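From: Celeste Sampaio
To: floor-changes list
Date: Mar 5, 2025
Subject: Re: What the Enik line means for the rest of us

Damian Frei wrote:
> Management at Fandent keeps telling us the new line "frees people up."
> I packed by hand for nine years and nobody had to free me. Since August
> my station has been a screen that turns yellow when it wants something.
> Has anyone at the Magalhães site been through this already? What did
> your days look like after the first few months?

Damian,

We have, and I still have the lanyard. The Enik cells went in on our side of the building last year. The official count is 869 picks an hour, printed on a poster by the time clock so we can admire it on the way out.

What the poster leaves out is that the arms only know what somebody has shown them. So 40 of us from packing were asked if we'd like to "move into demonstration." It pays slightly better and you sit down more. You hold a gripper in your hand, pick the thing up, put it down, and do it again until the shift lead says the word "variety," at which point you turn the thing over and start again. My record for one shift is 67 keepers. A keeper is one the software doesn't throw back at you.

Some answers to what you asked, from my notes:

1. Hours. Same total, different shape. Breaks are fixed now, and they used to be whenever the tape ran out. I miss the tape.

2. Hands. My back is better and my thumb is worse. Ask for the thumb to be written into the rotation rules before you sign anything. We got that at Alero only after two people went to the clinic.

3. Dignity. I spent 20 years learning to stack glass jars without looking, and most of this morning's work was toy fruit. The watermelon slice gets its own line on my time sheet – I checked.
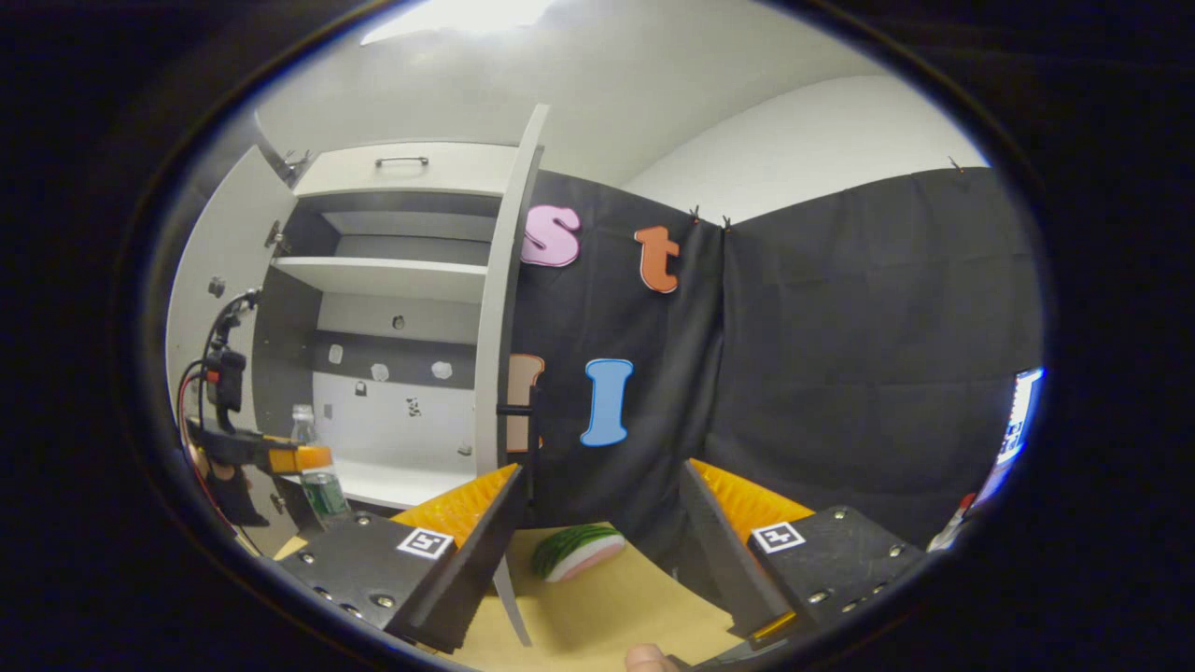
4. Who owns the motions. Get this one in writing. Our agreement covers the hours and says nothing on what happens to the recordings, and the library stands at 2,020 of them from our room alone. If they run a second site on those, we'd like it to come up at the table.

I can send you our rotation sheet if you tell me where. Skip the work address, it goes through the screen.

Celeste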